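From the back room: the sorter arm is finally sorting (mostly)

If you've walked past the back bench since June and wondered what all the quiet whirring was, it's the shape-sorter project, and I am very happy to report that it has reached the fun stage! Mareike Haberkorn and I have been at it most evenings, with Everett Yazzie dropping in whenever the electronics get above our heads.

The goal is easy to say. The arm picks up a printed block, works out which way around it is, and puts it through the matching hole in the sorter. Any toddler can do it. We have now logged 3,616 tries and we are not yet at toddler level, but we're gaining on them.

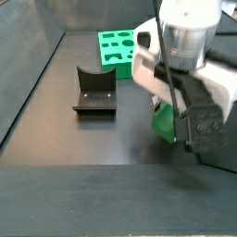 Most of what we learned this month is about letting go of a block and picking it up again. If the fingers close on a piece even slightly off center, it swings a little on the way up, and by the time it gets to the hole the angle is wrong. Our first answer was to slow everything down, which made for very long evenings. Mareike's answer was to let the arm set the piece down, open up, and take a second grip. It sounds like a waste of time and it's brilliant. A full cycle comes in at 16 seconds with the second grip included, and the misses we used to get from crooked pickups have dropped right off.

We named the software Pap, for reasons lost to a late night and too much coffee. The part that plans the arm's moves is called Dunis, and that one was Everett's pick, so ask him. Pap looks at the block, Dunis decides how to get there, and then the two of them disagree about where the table is. We had a lovely bug where every height was off by a hair and the arm would come down just shy of the block, close on nothing, and carry that nothing very carefully over to the sorter. It did this 178 times overnight before I came in and stopped it. The log is a great read.
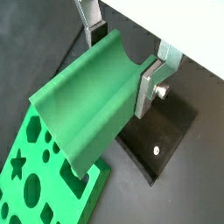

The curved pieces are still the hard ones. A plain square block gives you flat sides to squeeze and not much to argue about. A channel shape has a right way up, a right way around, and a hollow that changes how it looks from every side, so Pap will happily call it one thing from above and something else from the side. Mareike has been printing the same channel over and over with tiny changes to the outside walls, and we've got a shoebox full of them now. Please take one home, they make decent pen rests!

We've also been playing with how much extra room to leave in the holes. Too much and it feels like cheating. Too little and the piece catches on the rim and the arm leans on it, and you get that awful creak that makes everyone in the shop look up. I'd like to get to a snug fit by fall, but Everett thinks I'm dreaming. 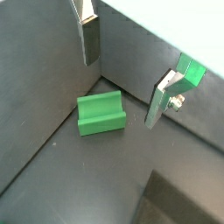

Next on the list is random starting spots. Until now we've been fairly kind about where the blocks begin, and I want to get to the point where you can drop one anywhere the arm can reach and go make a sandwich. Corners worry me, as there's less space for the fingers to open, so we'll be working those in slowly. After that come fresh pads for the fingers and a proper tidy-up of the cables.

If you'd like to help, we could use someone who enjoys labeling pictures (3,000 of them are waiting, bring music) and anyone with green filament to spare, any brand. Come by the back bench after 7 p.m. and one of us will usually be there. You can try the hand controller too. My best run so far is four blocks in a row, and Mareike's is better, and she'll tell you so.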